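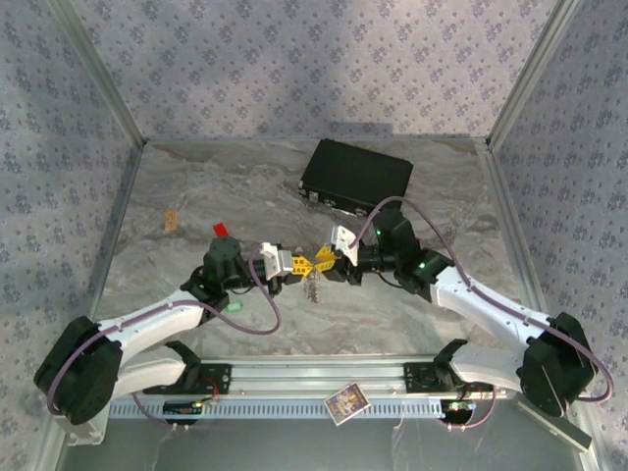

Quick one this month, typing this between the school run and a 3 o'clock call, so bear with me.

The big news is water. Skalluvwood residents on the old main (everything from Tredgate down to the bottom of Lema Road) will be getting new meters over the next few weeks. If you got a letter, keep it. If you didn't and your neighbor did, call the number on their letter - the mailing list was a mess and we know of whole blocks that were skipped. Total homes on the list is 1391. The last newsletter said 1401, that was my mistake, I was reading off the old sheet. Sorry.

What happens on the day: knock on the door, water off for a bit, old meter out, new one in. You do need somebody home if your meter is indoors. Outdoor ones, no. Fill the kettle and a couple of pitchers first. Run the cold tap in the tub afterwards until it looks clear, and take the little screen off the kitchen faucet before you do, or it'll clog with grit. Ask me how I know.

Old readings. Please please write yours down the night before. Just the number and the time. Tredgate had two mixed up bills last round and both got fixed in one phone call becuase the people had a note of it. The ones without a note are still arguing.
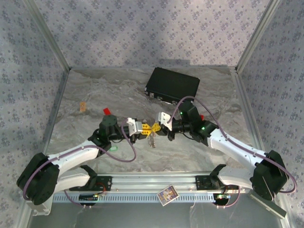 A few people asked about bills going up. Short answer, the rate is the same. Longer answer, some of the old meters were running slow, so a few of you have been paying for less than you used. Nobody is being back billed for that, Nyokabi Gachanja got it in writing and read the letter out at the last meeting. If your first new bill looks wild, check the toilet before you call. Food coloring in the tank, wait, look in the bowl. Color in the bowl means a leaking flapper and it's a cheap fix, the hardware store on Brurudis Street has them by the register.

Appointments. Mornings fill first. There are some 8 slots left on evenings and they're going to people who work shifts, so if that's not you please take a daytime one. Nyokabi has the sheet and will swap people around if you ask nicely and ask early. Text is better than a voicemail.

Other bits -

- Parking on Lema Road: odd side only on the days the crew is working. Signs go up the night before.
- Basement access: move the boxes. A clear path to the meter and enough room to kneel down.
- Dogs in another room please.
- Renters, tell your landlord. Landlords, tell your renters.
- The plant swap is still on for Sunday, same place, bring your own bags. We have far too many tomato seedlings and no basil at all.

Library hours didn't make it in agian, I ran out of time. They'll be in the next one along with the ballot for the bench colors. If you want something included send it over early in the week, and plain text is fine, I only end up retyping the fancy ones.

Ok, phone's ringing.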